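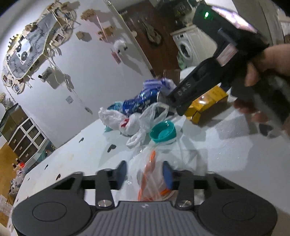

When should the finger pads on a hand-held gripper be replaced?
Pads are replaced as a pair after 400 recorded episodes, or earlier if either face shows a cut, a glazed patch or a lifted edge.

Care of the Hand-Held Gripper Pair: Setup, Daily Checks and Field Repair
Speaker notes, Fisen Technical Services
Kettler Room, Vukthorpe site, July 2025

Opening

Welcome the group. State the purpose of the session: to set out how the Ruvonon gripper pair is prepared for use, how it is kept in order between sessions, and which repairs may be made on location. The session does not cover the robot arm at the Vukthorpe cell, which has its own manual and its own inspection schedule. Mention that the arm depends on the hand-held tools being in good order, as the recordings made with them are what the arm is trained on. A gripper that closes unevenly in the hand produces a recording that closes unevenly, and the fault is very hard to find afterward.

Ask that questions on booking and transport be kept until the end.

Slide 1. The tool at work

Leave the opening picture on the screen while people take their seats. Point out the parts by name, as the names are used throughout: the two rounded housings, the ribbed plate between them, the linkages with their screws, and the two pads that face each other across the gap.

Draw attention to the clear plastic bag behind the pads. Thin film is among the more demanding materials for this tool. It slides, it folds, and it will catch on any rough place in the pad. Much of what follows is written with film in mind. The second tool can be seen at the upper right, with its green indicator light on. Both tools are to be checked before a session, including when only one is expected to do most of the work.

Slide 2. Receiving and unpacking

The pair travels in one case. On opening the case:

Compare the numbers on both tools with the number inside the lid. Tools from different cases are not to be mixed, as each pair is calibrated together.

Check that the transport blocks are in place between the fingers. If a block has fallen out, record it in the log and carry out the full closing check on Slide 4 before anything else.

Lift each tool by the grip. Do not lift by the linkages.

Let the tools rest at room temperature if the case has been in a vehicle in cold weather. The November sessions last year gave us several fogged lenses which had been put into use straight from the van.

Pause here. Staff who have worked only in the Vukthorpe cell may not have handled the travel case, and it should be passed around the room.

Slide 3. Cleaning

Cleaning is done at the start and at the end of each session.

The pads are wiped with a lint-free cloth lightly dampened with water. Solvents, hand gel and household cleaners are not permitted on the pads. They harden the surface, and a hard pad will not hold film.

The lens is cleaned separately with a fresh cloth. A cloth which has been used on the pads is not to be used on the lens.

The housings may be wiped with any soft cloth. Dust is brushed out of the ribbed plate with the small brush in the case. Compressed air is not to be used near the linkages, as it drives grit into the joints.

Food residue, tape adhesive and pet hair are the usual trouble when working in homes. Adhesive should be rolled off the pad with a thumb. If it will not roll off, change the pads.

Slide 4. The closing check

This is the most important part of the talk and should not be hurried. Demonstrate it once at normal speed and once slowly.

Step one. Hold the tool level with the pads fully open. Look along the fingers and confirm that both stand at the same angle.

Step two. Squeeze slowly until the pads touch. They should meet along the full face. If the tips meet first, the linkage is out of adjustment. If one finger arrives ahead of the other, a screw is likely to be loose.

Step three. Close the pads on the paper strip supplied in the case and pull gently. The strip should resist evenly across its width.

Step four. Release. The fingers should return to fully open without help and without a click.

Step five. Repeat with the other tool.

The check is carried out 3 times on each tool, and all results are entered in the log. A result that is good twice and poor once is entered as poor. The whole procedure, for both tools, takes 10 minutes when it is done with care. Supervisors are asked to plan for that time and to resist the temptation to take it from the operators.

Slide 5. Working at floor level
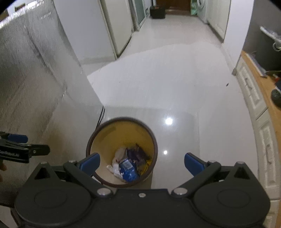
What should be done if the gripper touches the inside of a waste container?
Recording is stopped, the pads and fingers are wiped down, and the closing check is repeated before the next episode begins.

Continue with the points on floor-level work. The wastebasket is approached from above with the pads open, which puts the housings lower than most operators are used to. The body of the tool is wide. Operators concentrate on the tips and forget the housings on either side, and the housings are what strike the rim. A knock of this kind rarely marks the tool, yet it is a common cause of a finger falling out of line.

The group should also note the floor. Glossy white tile gives back the ceiling lights, and one of the two reflections here is just below the basket. Strong reflections can disturb the tracking. Before recording over a floor of this type, move the tool slowly over the area and confirm that the tracking holds. If it does not, switch off a lamp or change the direction of approach. Do not lay down a mat unless the session plan allows for one.

Lightweight wrappers and bags cling to the pads when the air is dry. An operator who shakes the tool to free a wrapper puts a sharp load on the joints. Open the fingers fully and wait, or end the episode and remove the item by hand.

Slide 6. Adjusting the linkage on location

Only operators who have completed the bench course may adjust the linkage. Others should set the tool aside and report it.

Power the tool off. Place it on a folded cloth, fingers up. Use the driver from the case and no other. The screw heads are small, and a driver of nearly the right size will spoil them.

Snug the screws on the side of the late finger first, starting at the inner lower joint and moving toward the tip. A screw that moves more than a quarter turn is to be noted in the log by position. Do not add thread-locking fluid on location. If a screw will not hold, the tool goes back to the bench.

After any adjustment, repeat the closing check and then run the zero routine with the pads fully open and fully closed. An adjusted tool which has not been zeroed is treated as out of service.

Slide 7. Changing pads

Peel the old pad from the tip down toward the base. Remove all residue from the finger. Set the new pad against the lower stop, press from the base upward, and hold for a slow count. Change the opposite pad at the same time, even if it appears sound. Old and new pads grip differently, and the item will turn in the fingers.

Worn pads are to be returned in the bag provided. The bench at Fisen inspects them, and the wear pattern often points to a linkage fault before the closing check does.

Slide 8. Storage and scheduled service

Tools are stored with the transport blocks fitted and the power off. Cases are kept flat and away from radiators. Batteries are charged outside the case.

Each pair returns to the bench for full service every 12 months. The service covers the joints, the springs, the lens mount and calibration of the two tools against each other. A pair that has been dropped goes back at once, whatever the date of its last service. There is no penalty for reporting a drop, and presenters should say so plainly. Late reports have cost the program more recordings than the drops themselves.

Practical session

Divide the room into pairs. Each pair receives one case in which one tool has been put slightly out of adjustment. The task is to find the fault by means of the closing check alone and to enter it in the log. Walk between the tables and watch for three habits in particular: lifting by the linkages, using one cloth for both pad and lens, and squeezing too fast in step two.

Operators who have passed the bench course may then correct the fault and zero the tool. All others hand it to the presenter.

Handouts are on the side table: the closing check card, a blank log sheet and the return form for worn pads. Spare paper strips may be collected from the Ruvonon store at Vukthorpe during normal hours. Please sign the attendance sheet before leaving the Kettler Room, and return all drivers to their cases.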